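Prevum Manipulation Software Group
Havville Laboratory
Pre-Session Inspection Checklist: Perception, Recording and Control Software

Station: Radwan
Software package: Jikdale, build 1769
Inspection date: 19 Mar 2025
Inspector: Nattawut Noiphan
Result: Accepted with comments. Two items open.

Scope

This checklist covers the software used at station Radwan to record tabletop handling sessions and to prepare them for policy training. It applies to the hand-held grippers, the wrist camera stream, the marker tracking module, the mapping module and the export tools. Electrical and mechanical inspection is recorded on a separate sheet and is not repeated in this document.

Each item is marked Pass, Pass with comment, Open or Not applicable. A comment is required for every result other than Pass. Items marked Open must be closed or formally waived before the recordings are released to the training queue.

Section A. Workstation and build

A1. The installed Jikdale build matches the build named on this sheet.
Result: Pass.

A2. The configuration file loaded at start is the station file and not a personal copy.
Result: Pass with comment.
Comment: The recorder started with the correct file. A second configuration with a similar name was present in the same folder. It has been moved to the archive folder. Operators are asked to save test configurations under their own user directory.

A3. The recorder refuses to start when the target disk has less than 300 GB free.
Result: Pass.
Comment: Checked by lowering the reported free space in the simulator.

A4. System clock is synchronized and the offset is written to the session header.
Result: Pass.

A5. Session log opens without error and carries the operator code.
Result: Pass.

Section B. Camera stream and lens model

B1. The circular field of view is complete and the mask file matches the lens in use.
Result: Pass.

B2. The lens model loaded by the perception node is the fisheye model. The pinhole model must not be loaded for this station.
Result: Pass.

B3. Exposure is locked before the mapping pass begins.
Result: Pass with comment.
Comment: The lock is applied by the start script, but the script does not report a failure if the camera rejects the command. The inspector confirmed the lock by reading the value back. A request has been entered to make the read-back part of the script.

B4. No dropped frames are reported during the test recording.
Result: Pass.

B5. Image timestamps increase without repeats.
Result: Pass.

Section C. Gripper markers and width estimate

C1. Both finger markers are detected with the gripper open.
Result: Pass.

C2. Both finger markers are detected while the fingers approach a handle or other narrow part.
Result: Pass with comment. 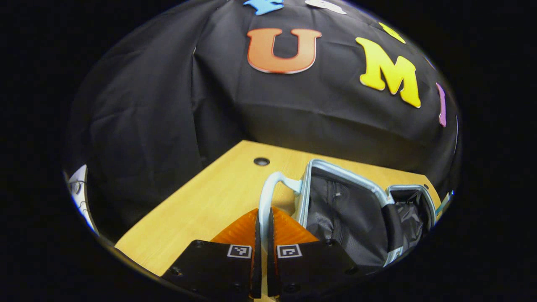

Item C2. Approach to the handle of the open bag, with a square marker on each finger.

Comment: The width estimate remained valid throughout the approach in the test recording. The handle passes between the finger pads and does not cross either marker when the approach is made squarely. If the gripper is rolled to one side, the handle can come in front of one marker. In that case the estimator must report a single-marker result and must not carry the last width forward. The inspector repeated the approach with deliberate roll and found that the single-marker flag was raised correctly.

C3. Marker identifiers for the left and right fingers are not exchanged in the station file.
Result: Pass.

C4. Fully closed width reads zero within the tolerance given in the station file.
Result: Pass.
Comment: The zero offset was last set in June. It is still within tolerance, but it should be set again whenever finger pads are replaced.

C5. The width signal is filtered with the standard filter and the raw signal is stored next to it.
Result: Open.
Comment: The filtered signal is stored. The raw signal is missing from the exported file, although it is present in the session log. The export tool appears to drop any channel whose name ends in an underscore. Until the fault is corrected, session logs must not be deleted after export.

Section D. Mapping and localization

D1. The backdrop is secured and does not move when the table is touched.
Result: Pass with comment.
Comment: The mapping module treats the backdrop as part of the fixed surroundings. Loose cloth that shifts between the mapping pass and the recordings can lead to poor matches. Operators should not adjust the cloth once a map has been saved. If the cloth is adjusted for any reason, the map must be discarded and a new mapping pass made.

D2. Enough distinct features are attached to the plain black area to support tracking.
Result: Pass.
Comment: The foam letters on the cloth give strong corners and edges at the working distance. Features on the black cloth alone fell below the station threshold in an offline test with the letters masked out. The letters are therefore a required part of the station setup. They must be in place before mapping and must stay in the same positions until the last recording of the session is finished.

D3. The mapping pass covers the full working area, including low positions close to the tabletop.
Result: Pass with comment.
Comment: The first mapping pass was made too quickly, and the module reported 116 frames without a pose. The pass was repeated at a slower pace and the report was clear. The operator guide should state the recommended speed more plainly.

D4. Localization recovers after the camera is covered and uncovered.
Result: Pass.

D5. The table tag is found and the map is aligned to the table frame.
Result: Pass.

D6. Objects that will be moved during a recording are excluded from the saved map.
Result: Pass with comment.
Comment: Bags, cups and similar items should be off the table during the mapping pass. The software does not enforce this. The inspector compared the saved map with the table plane and found no points that belong to a movable object.

D7. Letters on the backdrop remain in view when the gripper is held low over the table.
Result: Pass.
Comment: With the gripper held over the table, the "fast" row and the "UMI" row were both in view above the fingers. The distance between the "M" and the "I" is wider than the distance between the "U" and the "M". This is acceptable. Uneven spacing is useful to the matcher, and operators should not move the letters to make the row look regular.
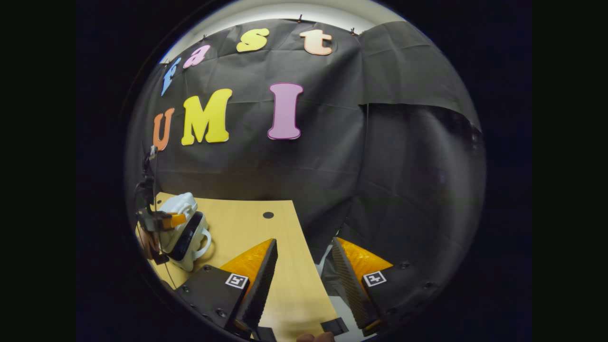 Section E. Task scripts and object placement

E1. The task script names every object to be handled and its permitted starting area.
Result: Pass.

E2. The script accepts a mug in any starting orientation, including on its side.
Result: Pass with comment.
Comment: The planner selects the grasp from the recorded demonstrations and does not assume an upright mug. The task description file still contains the word "upright" in one field. The field is not read by the planner, but it is copied into the exported description and would mislead a reader. It is to be corrected with the next build.

E3. Fixed equipment on or beside the table is entered in the collision model.
Result: Open.
Comment: The collision model contains the tabletop and the backdrop plane. The stand at the left side of the table is not included. This has no effect on recordings made with the hand-held gripper. It must be corrected before any learned policy is run on the arm at this station. Playback on the arm is suspended for station Radwan until this item is closed.

E4. The operator prompt shows the correct task name and take number.
Result: Pass.

E5. A take can be rejected from the prompt and the rejection is written to the log.
Result: Pass.

Section F. Control limits for playback

F1. Speed and force limits are read from the station file and cannot be raised from the operator screen.
Result: Pass.

F2. The controller stops when the localization flag is lost for longer than the set period.
Result: Pass.
Comment: Tested in simulation only, in view of item E3.

F3. The action horizon used by the controller agrees with the value stored in the policy file.
Result: Pass.

F4. The emergency stop state is shown on the operator screen.
Result: Not applicable.
Comment: Covered by the electrical inspection.

Section G. Export and release

G1. Exported sessions contain images, poses, gripper width, task name and lens model.
Result: Pass with comment.
Comment: See item C5 concerning the raw width channel.

G2. Takes that were rejected at the prompt are absent from the export.
Result: Pass.

G3. The export summary lists the takes removed by the automatic pose check and gives a reason for each.
Result: Pass.

Open items and actions

C5. Raw width channel missing from export. Assigned to the tooling group. Session logs are to be kept.

E3. Stand not present in the collision model. Assigned to the planning group. Arm playback is suspended at this station.

Release of recordings from this station is permitted once item C5 is closed or a written waiver is attached. Closure of E3 is not required for release. A new inspection is required after any change to the camera, the lens, the finger pads or the backdrop, and after installation of a new Jikdale build.

Signed: Nattawut Noiphan
Copy to: tooling group, planning group, station binder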